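Forum > Home & Living > Buying, Selling, Moving
Thread: How early do you start purging before a cross-country move?

maplestreet_jo
We're leaving in May, Ohio to Oregon, 1,426 miles more than either of us has ever moved before, and I'm already losing sleep. My husband thinks we can start sorting two weeks ahead. I want to start now. We have a two-bedroom apartment, a storage unit we haven't opened since the wedding, and a cat who hates boxes unless she's inside one. Who's right?

tinroof302
You are. Two weeks is fantasy land. Start with the storage unit, because if you haven't opened it since the wedding you can probably let 90 percent of it go.

grumblecake
Going to disagree. Start too early and you just shuffle piles for months. I gave myself ten days for a three-bedroom house and it was fine. Deadlines work on me!

tinroof302
"Fine" meaning what, you threw out stuff or you paid to haul it?

grumblecake
Paid to haul some of it, okay. But I was still sane.

Notburga Widmer
Hi Jo! I did Vermont to Arizona last year and I'm on team early, with one big exception – furniture. Don't sell your furniture early. I got so excited by the first offer that I sold my couch to a very nice man and then spent 25 evenings sitting on a cooler. My back has not forgiven me.

What I did do early was books, kitchen stuff and the coat closet. I got quotes from three movers too (Trekari, Fuchs and a guy with a van) and they were all over the place. Trekari wanted to come look in person, Fuchs did it over a video call, and the van guy asked me how strong my friends were. I went with Fuchs. They lost a lamp shade and that was it.

The other thing I'd say is, be picky about big round furniture. It eats truck space like you wouldn't believe and you can't stack anything on it. I kept going back and forth on a swivel tub chair like these:
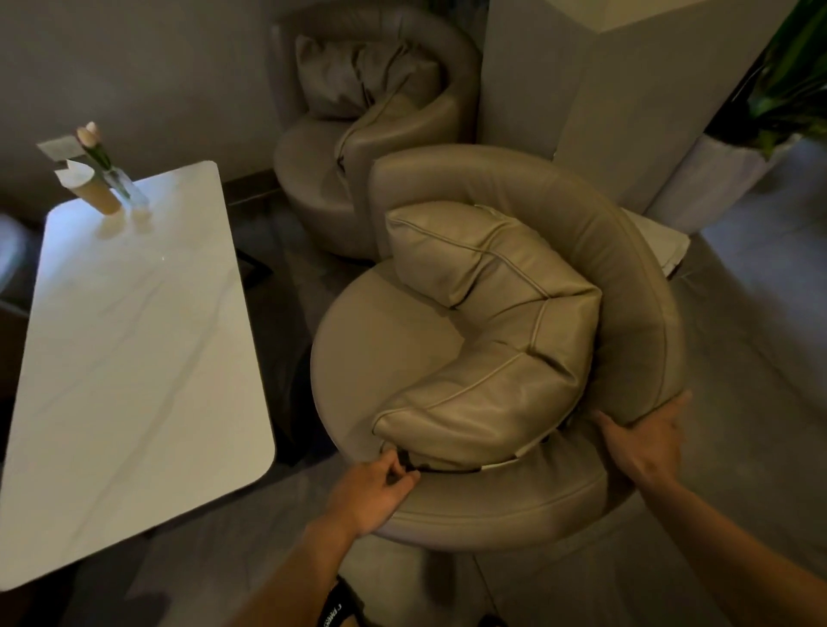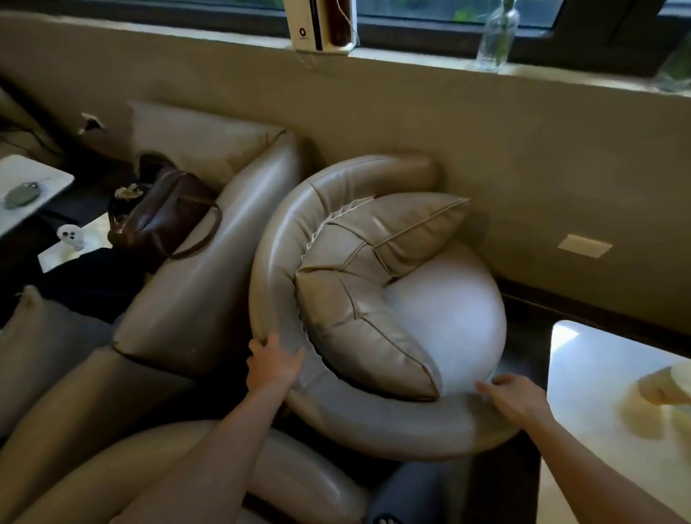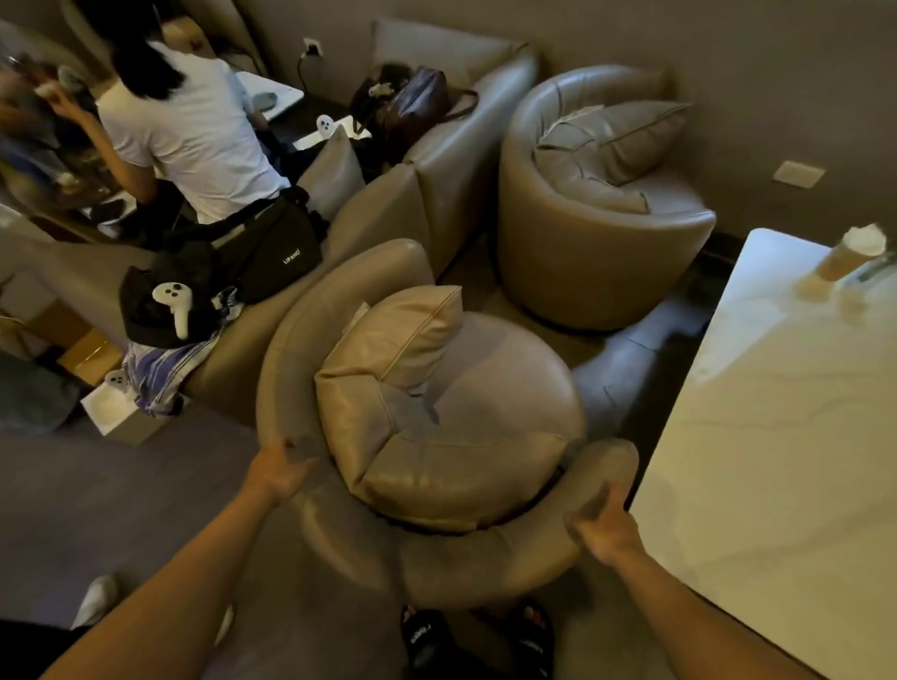
Leather tub chairs, three pictures

Gorgeous to sit in, terrible to pack around. In the end I decided no round chairs on the truck and I've missed having one ever since, so take that for what it's worth. If you love a chair, maybe bring the chair.

maplestreet_jo
Oh no, I love a tub chair. We have a papasan, does that count as round furniture??

Notburga Widmer
It counts double. But at least the cushion comes off the base!

grumblecake
Hard no on "if you love it bring it". That's how people end up paying to ship a particle board bookcase across the Rockies. Price it per cubic foot, then ask if you'd buy it again for that money.

pennyloafer_77
I used that rule and regretted it. Left my grandma's sewing table behind since it "didn't pencil out" and I still think of it whenever I have to hem anything. Some stuff you can't do math on.

grumblecake
Fair. I'd make an exception for grandma furniture.

tinroof302
Jo, for the storage unit: bring a folding table, a trash bag, and somebody who isn't sentimental about your things. My sister did mine with me and we were done by 3 in the afternoon. She held up a fondue set and just looked at me until I said donate.

quietporch
Does anyone have a favorite brand of box? We tried the Pikard ones and two of the bottoms gave out, but I may have overdone it with the cookbooks.

pennyloafer_77
You overdid it with the cookbooks. Small boxes for books, always. I've had good luck with Clilard tape though, it doesn't split when you pull it.

maplestreet_jo
Okay, I showed my husband this thread and he's agreed to do the storage unit next weekend. He says grumblecake is his favorite. The papasan is still under discussion and the cat is currently asleep in it, so I think she's voting to keep.

quietporch
Cat gets two votes.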